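Complaining about a charity: what happens after you send the form

14 shares | 9 comments

These answers are kept up by Joelle Farah and Fares Masri at Harb, a small advice project for people who have fallen out with a charity they once supported, worked for or were helped by. We've both filled out these forms ourselves, and our expectations are modest.

Does the regulator have to investigate my complaint?

No. It has to receive it. After that it decides whether the matter falls within its role, and for most complaints the answer is that it doesn't. You may get a courteous letter saying your concerns have been "noted to inform our ongoing work." We've asked several times what that work is and how noting informs it. We are still waiting for a reply we could print.

What sort of thing will it look at?

Money going somewhere it shouldn't, trustees being paid without authority, serious harm to people in the charity's care, and political campaigning that has swallowed the charity's purpose. Rudeness won't do it, and neither will a decision you think was stupid. Trustees are allowed to make stupid decisions provided they make them properly, with minutes.

The charity says it is "fully cooperating." Is that a good sign?

It's a sentence. Cooperating can mean opening the books, or it can mean answering the third letter. Ask what documents were handed over and on what date. If the press office can't say, treat the statement as decoration.

Can a charity campaign on political questions at all?

Yes, if the campaigning serves its stated purposes and it doesn't back a party or a candidate. The trouble is that every charity accused of crossing the line says it was serving its purposes, and every accuser says it was obviously doing something else. Read the governing document before you take either side's word. It's usually short and nearly always duller than the quarrel about it.

Should I get up a petition?

You can. The people who complained about the Rison Trust in October gathered roughly 2,000 signatures, and the reply they received was the same length as the one Nisreen Boutros got when she wrote on her own. Her letter had page references to the accounts. Given the choice, we'd spend the weekend on page references.

How much evidence do I need?

More than you think and less than you'll be tempted to send. One complainant mailed in 300 pages, most of them printed emails with the same thread repeated at the bottom. Whoever opened that envelope had our sympathy. Two pages of dated events, with the supporting papers numbered behind them, will be read. A binder might be.

Will the charity find out it was me?

Possibly. You can ask for your name to be kept back, and the request will probably be respected, but if only one person was in the room when the cheque was signed, a missing name won't hide much. Employees should get advice before sending anything. Don't rely on the charity's own whistleblowing policy until you've checked who receives the report. At Jokau it went to the chair, who was the subject of it.

Can the charity sue me?

Anyone can threaten to. Going through with it is expensive, and a court may take a dim view of a claim that looks like an attempt to shut somebody up. That is cold comfort when the lawyer's letter arrives. Keep your complaint to what you know, label opinion as opinion, and don't post the draft online to see what people think.

I've been told there's an "independent review." Who is it independent of?

Good question, and one to put in writing. Ask who appointed the reviewer, who pays, who sees the draft first and whether the final version will be published in full. Rosalie Berchtold asked Cosico all four and got an answer to the second.

How long will it take?

We no longer give an estimate. Ours took 24 months from the first letter to the last, and we were told it had been handled promptly.
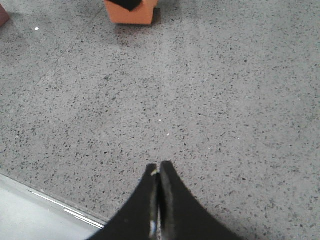
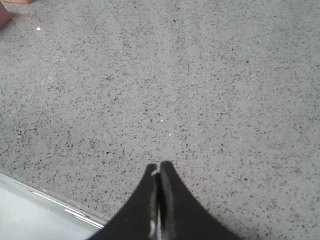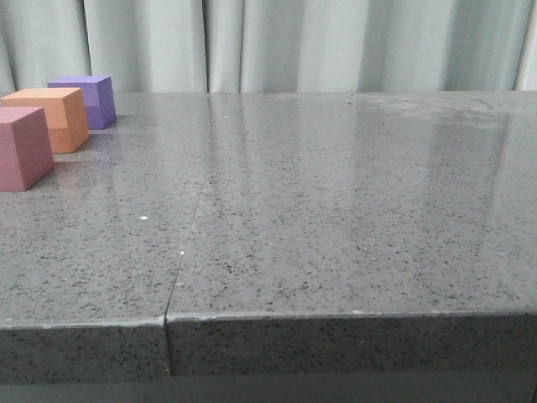

Page last changed: December 31, 2019

What if I disagree with the outcome?

You can ask for a decision review, but there's a deadline and not every decision qualifies, so check the letter on the day it comes. A review looks at the decision that was made. It won't start a fresh inquiry just to cheer you up. Beyond that there may be a tribunal or a court, depending on the decision, and by then you need a lawyer.

Is it worth doing, then?

Sometimes. A complaint on file can matter later when a second one turns up about the same people. Thaddäus Brunner, who helped us with the first version of this page, thinks we're too gloomy about it. He has never had to wait for a reply.

Do you take on cases?

No. We'll read a draft of up to 2 pages and tell you where it wanders.

9 comments | Share this page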